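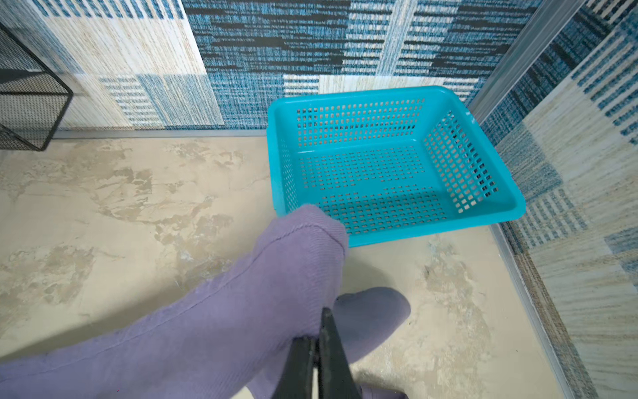

Opinion > Equipment and Planning

3/16/23
By a contributor

Every spring, small laundries and linen services make their equipment budget, and every spring the same mistake is made in it. The arm gets a line, with a good number of zeros behind it. The things around the arm get a line called "miscellaneous." I have read many of these plans as a buyer, and I have written a few bad ones myself. Yet look at what a pair of gripper fingers has to deal with when it carries one purple sock to a turquoise basket. The basket has a rim. The sock is soft and hangs down in a fold beside the fingers, and its toe comes over the rim before the rest of it. The height of that rim is a purchasing decision, and in most plans I see it was made by the person who went to the store.

I do not say that the arm is unimportant. I say that we compare arms for months, and we compare baskets for one afternoon. When we at last put them together, we learn that a basket costing a few dollars decides which motions are possible. Then somebody asks for a different arm.

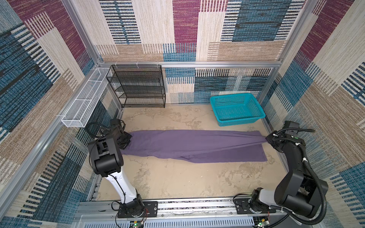 ELLHOLM, April — The plan that is now on my desk is for a pilot at the Stevley laundry, and it must be ready for next month. It asks for two arms, and I agree with this. A pair of trousers is long, and if one gripper takes the waistband and another takes the hems, the fabric can be stretched flat between them. With one arm you must drag, or shake, or use a clamp, and every one of these is again a thing to buy and to maintain.

But two arms do not mean only the double price of one. They need a common rail, stiff enough for both. They need cable that is long enough to follow the joints and that is guided well. They need a frame. In the first version of our plan, from a supplier called Ditoron, the delivery time for the arms was 6 weeks and for the rail there was no time given at all. I asked. The answer was 102 days. So the arms would stand in their boxes, under warranty already, and wait for a piece of aluminum.

This is why I now ask for the plan to be written in the order of the work, and not in the order of the price. First comes the garment, then the surface it lies on, then where it must go when it is folded. Only after this comes the machine. A second supplier, Chae, was willing to write its offer in this way, and it became longer and a little more expensive on paper. I trust it more. I could see in it what I would pay for in the second year. 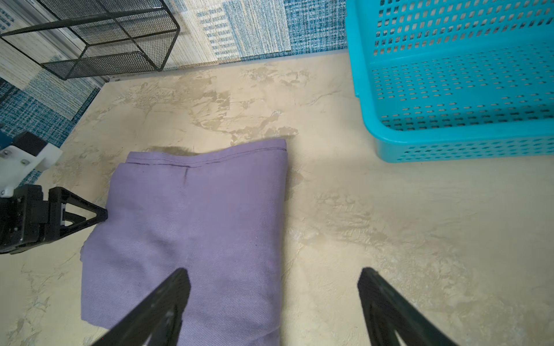
There is also the question of people's hours, which the offers like to leave out. Somebody must choose the garments for the trials, bring them, set them down, write what went wrong, and begin again. For the pilot I have put 6 hours of this work in each week, and I was told it is too much. I think it is too little. A cloth that is folded once can be folded badly in many ways, and to find these ways takes patience, which is paid by the hour like everything else.

My colleagues in finance answer that such detail makes the plan difficult to approve. This may be so. A short plan is pleasant to sign. But I have seen what comes after the signature — the small orders, each below the limit, each urgent, for mesh shelves and brackets and one more basket with a lower edge. If you add them together at the end of the year, you have the price of a good gripper.

For the Stevley pilot I have asked that the baskets, the shelves and the rail be ordered before the arms, and that the second payment waits until all of it stands in one place. Ditoron has not replied yet. Chae has accepted the first condition and would like to discuss the second.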